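Ticket 4000-143, laundry card reader, Mornevska building
Opened April 2024, priority low

Dryer 11 takes the card, beeps, no start. Balance drops anyway. Tried two cards, same thing. Rebooted the Brimeo reader, nothing. Error on display is 143, not in teh manual.

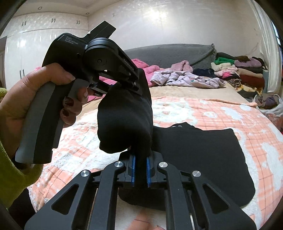
Proredberg support: Code 143 is a lost link to the dryer board. Reseat the gray cable behind the reader, then hold reset until it beeps twice.

Reseated. One beep only. Second try got two, dryer starts now. Refund for lost credit still pending, pls dont close. 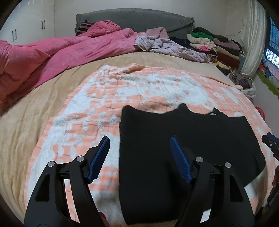 Black garment on the plaid blanket

Status: waiting on billing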